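Condiment tray

A condiment tray is a shallow table stand that keeps jars of salt, sugar, spices and other dry seasonings together. 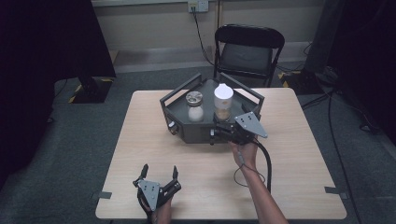
Two clear jars on a dark gray hexagonal tray with raised metal rails

Trays may be round, rectangular or many-sided. Rails along the back edges are common and limit how far a jar can slide. Jars are usually clear, so that the level can be checked without opening them, and lids are of metal or plastic.

In Skiddale, trays were sold through general stores under the Waltus name. The first run was 2,000 pieces, and a later catalog listed 139 patterns. Jars for table use generally hold 100 grams or more of fine salt.

See also: Cruet; Salt cellar; Spice rack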